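Licence and contact details are in `LICENCE.txt` and `CONTACT.txt`. Read the section on sticks before using the `kind` column for anything.

# Jandow Table Items

A labelled list of small things kept on, or put away from, kitchen and craft tables: spoons, stirring sticks, paper cups, clear tubs, jars and the boxes they go back into. The list was drawn up at Farnodthorpe in September and is kept as plain text so that it can be read without special software.

Current release: 1.2, 22 November 2023

## Contents

| File | What it holds |
|---|---|
| `items.csv` | one row per item per table, 2,000 rows |
| `kinds.csv` | the 17 kinds used in `items.csv`, with short definitions |
| `tables.csv` | one row per table layout, 111 rows |
| `cloths.csv` | tablecloths, with pattern and main colours |
| `notes/` | free-text remarks, one file per table where there was anything to say |

All files are UTF-8, comma separated, with a header row. Empty cells mean "not recorded". They do not mean "none".

## Columns in `items.csv`

- `item_id` - stable between releases. Withdrawn numbers are not used again.
- `table_id` - matches `tables.csv`.
- `kind` - matches `kinds.csv`.
- `colour` - everyday colour word. Light and dark are allowed; trade names for colours are not.
- `material` - filled in only when the person making the list handled the item and was sure.
- `see_through` - `yes`, `no` or `partly`.
- `sits_in` - the `item_id` of the container holding the item, if any.
- `remark` - up to 500 characters.

Length and weight were dropped after release 1.0. The kitchen scale used for the first tables did not register a single wooden stick, and lengths had been taken with two different rulers, one of which had a worn end.

## Sticks

`stick` is the largest kind and the least tidy. It covers anything long, thin and straight with no bowl, blade or bristles at either end. Coffee stirrers, skewers, craft sticks and plain lengths of dowel all go in. An earlier draft had four separate kinds, but two people listing the same table agreed too seldom, mostly over what counted as a stirrer.

Colour is the more useful column for sticks. The values in use are:

- `pale wood`
- `brown`
- `black`

Sticks standing in a cup are listed one by one, each with the cup's `item_id` in `sits_in`. Sticks lying in a clear tub are treated the same way. A stick leaning against the table is given the table's `table_id` and an empty `sits_in`.

## Spoons

A spoon needs a bowl and a handle. Material is often blank for spoons, as dark plastic and dark resin were hard to tell apart by hand. Dark spoons that let some light through are entered as `partly` under `see_through`. Scoops with a short, wide handle are under `scoop`.

## Cups, tubs and jars

- `cup_paper` - any paper cup, with or without a lid. Size is not recorded.
- `tub_clear` - open or lidded, clear sides, flat base.
- `jar_glass` - round glass with a neck. Round glass objects with no visible neck go under `glass_other`.
- `box_card` - cardboard box, normally kept on the floor or under the table.

A cup used to hold sticks is still `cup_paper`. Kinds follow what the thing is, and its use at the time goes in `remark`.

## Cloths and loose decoration

Table layouts were set out on whatever cloth was already on the table. `cloths.csv` gives the pattern (`plain`, `plaid`, `stripe`, `printed`), the main colours and any lettering. Lettering is copied as written, in the case used on the cloth, and script lettering is marked `script`.

Stars, hearts and similar shapes are awkward. Some are part of the cloth and some are cut out and laid on top, and the early lists do not separate the two. From release 1.1 both are entered in `cloths.csv` under `shapes`, with fill colour first and outline second, for example `orange/blue`. They have no rows in `items.csv`. Crumbs, scraps and other leavings are not listed either, though a few turn up in `notes/`.

## How the lists were made

1. The cloth was entered first.
2. Containers were listed before their contents, so that `sits_in` could be filled in straight away.
3. Loose items were listed from the far edge of the table towards the near edge.
4. A second person read the list back against the table and marked differences in pencil.
5. Differences were settled at the table. Where they could not be, the more general kind was used.

Step 4 was skipped for the tables marked `single` in `tables.csv`. Treat their colour values with some care - brown and dark grey in particular.

## Relation to other lists

The kind names are shared with the Bandara drawer list, so the two can be joined on `kind`. Bandara has more cutlery and hardly any containers. The Lenitari list uses older names; `lenitari_name` in `kinds.csv` gives the nearest match, and is blank for `tub_clear` and `glass_other`, which Lenitari does not have.

## Known faults

- `sits_in` sometimes points to a container on a different table. These rows are left over from a renumbering and will be fixed in the next release.
- "Grey", "grey-blue" and "blue-grey" all occur in `cloths.csv`, at times for the same cloth.
- A few black sticks are entered as `straw`. No straw was checked for a hollow middle before release 1.1.
- `notes/` has not been proofread.

## Sample layout

A plaid-cloth table of the `sticks and spoon` type. Typical kinds for this type are `stick`, `spoon`, `cup_paper`, `tub_clear` and `box_card`.

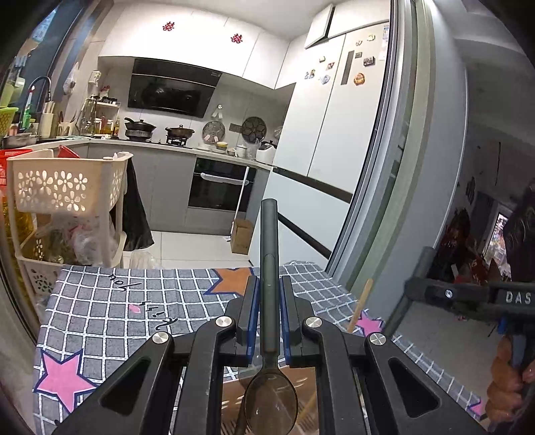
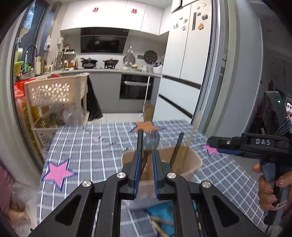 *Grey plaid cloth with orange and pink stars. First picture: dark grey spoon. Second picture: thin brown stick, tan paper cup and clear tub.*

## Changes

- 1.2 - `see_through` now accepts `partly`; spoon rows revised to match.
- 1.1 - shapes moved to `cloths.csv`; the four stick kinds merged.
- 1.0 - first release.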